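Collecting demonstrations in the simulated kitchen

Written by Győző Deák, last changed Thu 23 September

These are the steps we follow at Tavdale when we record examples for the Omlow policy. You need a working install of the simulator and a hand controller. If you have neither, please read the setup page first.

1. Load the kitchen and choose a task from the list. For new operators I recommend a task at the fridge, with the door already open. The grapes on the lower shelf are a good first object, but the arm must come in between the shelves without touching the upper one. Start high, look at the gap, then go down slowly. 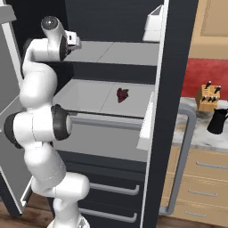 2. Drive two or three practice runs with recording switched off. Your hand will shake in the beginning. It gets better after half an hour.

3. Press Record only when the arm is at rest. Wait one second, then move. The first frames are used to set the start pose, and if the arm is already moving, the episode is rejected by the checker.

4. Do the task at a steady speed. If you miss the object, do not stop the recording – go back and try again inside the same episode. We keep such episodes, and mark them "recovery". In August we had 3897 episodes, and only 182 of them were marked so. Maricica Roman, who trains the policy, would like to have many more.

5. Press Stop and write the label at once. Use the short form: verb, object, place. "Pick grapes, lower shelf" is enough.

6. Change the camera view before the next batch. The counter tasks need a view where the fingers are not hidden behind the arm, and this takes some patience, especially near the toaster.
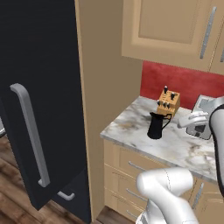
Gripper at the toaster, fingers slightly open.

7. At the end of the session, run the checker and upload to the Coma server. An upload of 493 episodes is the biggest I have tried in one piece. For bigger sets, split the folder in two.

If the checker shows "pose mismatch" for all episodes, restart the simulator and calibrate the controller again.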